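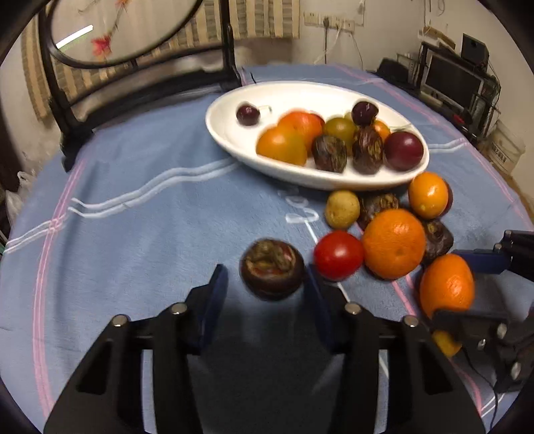 Mangosteens, a cherry tomato and a mandarin on blue cloth.

# Goleo: a little list of fruit and veg words

Hello! I'm Hazel Pettigrew and this is the README for Goleo, a plain word list of what people call their fruit and veg at market stalls, mostly in English and Greek (with a bit of Spanish that Soledad Brannigan very kindly typed up for me).

## What's in it

There are around 600 entries, all in one file called words.csv. Each row has the word, the language, the town I heard it in and a notes column, which is where I ramble. Please do read the notes, some of them are lovely! Thodoris Karamanlidis sent me 75 words for greens alone and I'm still working through them.

## Using it

Open it in any spreadsheet. If the Greek comes out as gibberish, pick UTF-8 when you import and try again. Version 2 moved the plurals into their own column, so old scripts will need a tweak (sorry).

## Known problems

- 33 rows have no town. I lost a notebook.
- Spellings are as people wrote them for me, so you'll find doubles.
- Citrus is a mess. Evdokia Deligiannis and I still disagree on what counts as a mandarin and what's a clementine.

## Sending me words

Email is easiest. I go through new ones in February, when it's too wet for the allotment, so don't worry if I'm slow to answer. Tell me where you heard the word and whether you'd like your name in the credits.

Share (2) | Comments (33)

We use cookies to remember your settings. OK

© Hazel Pettigrew | Contact | Back to top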